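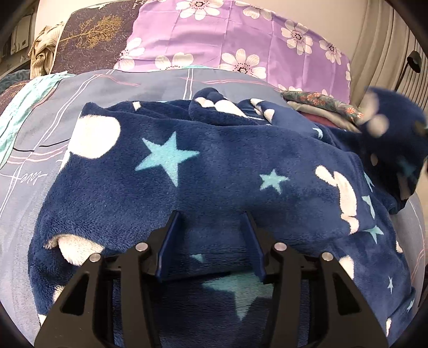
Teaching a robot to make a bed

A blanket has no fixed shape, and that is what makes it such a wonderful problem. Pick up a coffee mug and it stays a mug. Pick up a blanket by the middle and you have a new object, with new folds and new hidden corners, and whatever you planned to do next may no longer make sense.

The team at Lavoie, a small research lab in Gasimholm, has spent the better part of a year on exactly this. Their method is called Erska, and the idea behind it is simple enough to explain over lunch. Leave the robot arm out of it at first. Give a person a two-fingered gripper to hold in the hand, put a camera on it, and have them do the chore at home, on their own bed with their own bedding. The camera sees what a robot's wrist camera would see later on. The software learns from that view alone.

It sounds almost too easy, and the early tries were rough. The first set of recordings, made in April, all came from one room with one plain white sheet. The robot trained on them did fine in that room and fell apart on anything with a print. Stars, flowers, stripes, plaid: it kept taking the edge of a printed shape for the edge of the cloth, and it would pinch at a cartoon moon as if there were a corner there!

So the lab went the other way and asked for clutter. Helpers in 29 homes recorded 900 short sessions, with pillows left where they were and other cloth piled nearby. Of those, 475 made it through the checks for blur and lost tracking. The busier the bed, the more the team seemed to like it.

What Erska does with all this is the fun part (I made them show me twice). Before each move, the program guesses at several places to grab and, for each one, predicts how the fabric will look a moment later. It picks the guess that leaves the most cloth lying flat. Then it looks again and starts over. There is no map of the blanket and no stored list of folds. If a corner slips out of the fingers, the next guess just begins from the new mess.

In the lab's tests, the robot was given eight blankets it had never met, several of them thick fleece, which bunches up and hides its own edges. It spread out every one of them, though some took a painfully long time, and one ended up sideways. The version trained on the plain white sheet managed two.

There is plenty left to do. Satin still slides away from the fingers. Very large quilts need two arms, and the lab has only begun to work on that with Paltosetti, the workshop that builds its grippers. Pressing too hard is another headache: the fingers sink into soft fabric and catch the sheet below, so both layers come up together. The next round of recordings will add a sense of touch at the fingertips, and the new parts are already on the bench.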